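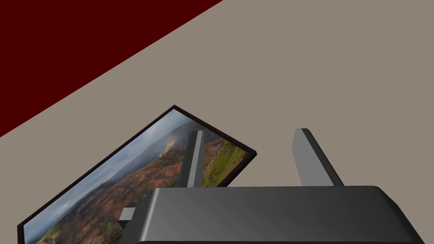

Nogueira Framing - Frequently Asked Questions
Last updated 10/21/24

How do I measure my picture?
Measure the paper or canvas itself, edge to edge, width first and then height. Do it in two places on each side, as old prints are often not square. If the numbers differ, send us the larger one and tell us on the order form.

Do I need a mat?
Photographs and anything on paper should not touch the glass. A mat keeps them apart. If you don't like the look of a mat, ask for spacers, which are thin strips that sit hidden under the edge of the frame. Canvas needs neither.

What sizes do you keep in stock?
The Nistby line comes in the standard photo and poster sizes and usually ships within two working days. The Amano line is cut to order. Please allow three weeks, or four if you order in April, when the shop closes for a few days.

Can I get glass shipped?
Small frames can go out with glass. Anything larger is sent with acrylic, no exceptions. We lost too many big panes on the Clonham route and no longer offer it.

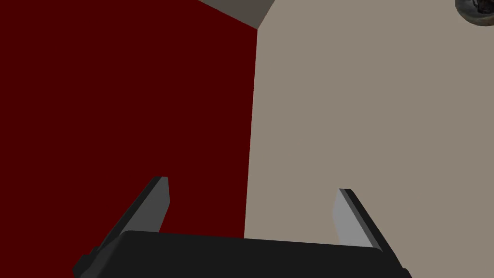

Open gripper with two flat-tipped fingers, seen from behind

Can I choose the finish?
Yes. Black, white, natural oak and walnut are all the same price. Gold leaf is done by Armindo Torres and quoted separately. Samples are free and you don't have to send them back.

How do I hang a heavy frame?
Use two hooks, set a third of the way in from each side, and keep the wire fairly tight. One hook in the middle will let the frame tilt every time a door closes. For drywall you need anchors or a stud. For brick or concrete, drill and plug.

Where should I not hang a picture?
Keep paper out of direct sun. Ultraviolet glass slows fading but does not stop it. 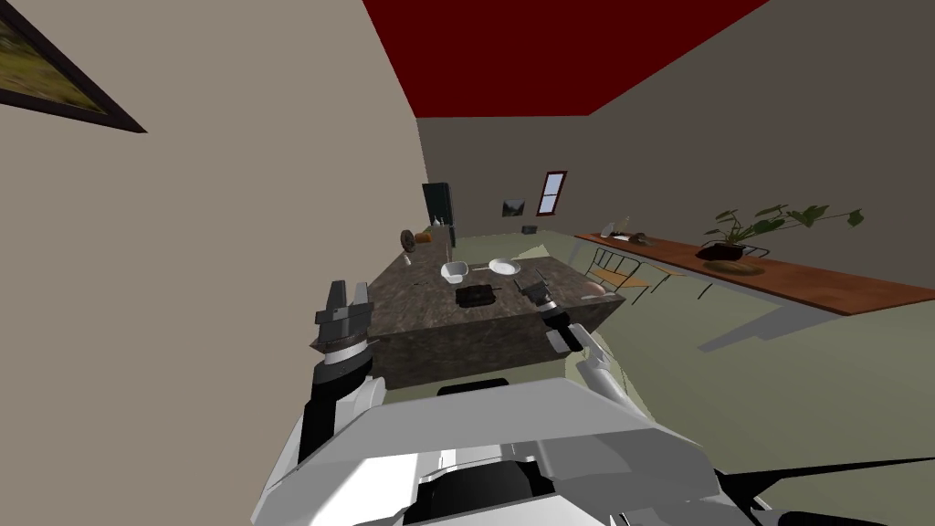 Bathrooms are a bad idea for anything on paper, and so is the wall right next to a stove. Steam gets in behind the backing board and the paper starts to ripple. If you want something up in a kitchen, choose a print you can replace, and have the back taped.

How do I clean the glazing?
Spray the cloth, never the picture. Ordinary glass cleaner is fine on glass. Acrylic needs a soft cloth and plain water, and paper towels will scratch it.
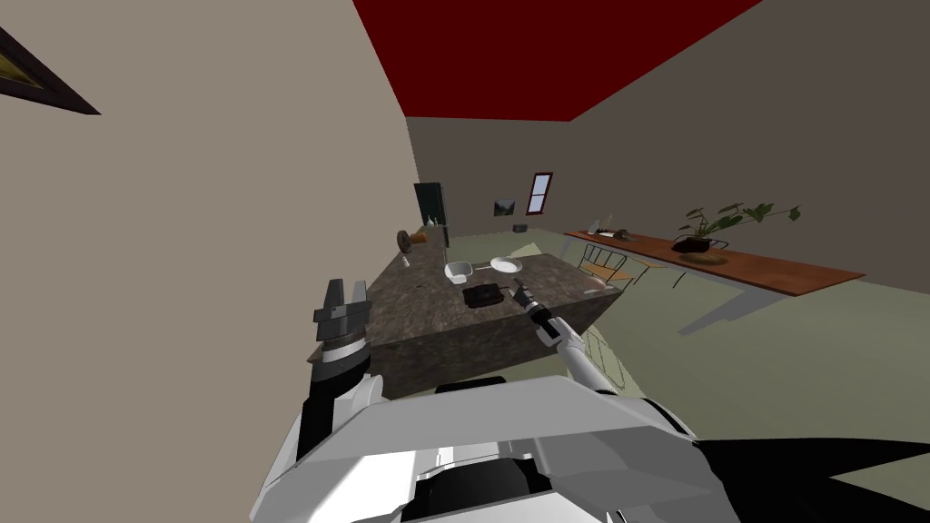 Do you repair old frames?
We do. Loose corners and missing bits of molding are the usual jobs. Leave it with Joana Bastos at the front counter or send photos first - two or three of the damage and one of the back. We don't restore the artwork itself, but Dalva Rezende can give you a list of paper conservators.

My frame arrived damaged. What now?
Keep all the packaging and write to us within a week, with your order number. We replace the frame or refund it, your choice. Made-to-order frames are covered for damage as well, but we can't take them back if the size on the form was wrong.

Can I pick up my order?
Yes, from the workshop at 2652 Clonham Road. Wait for the pickup email before you come, and bring a blanket for anything big.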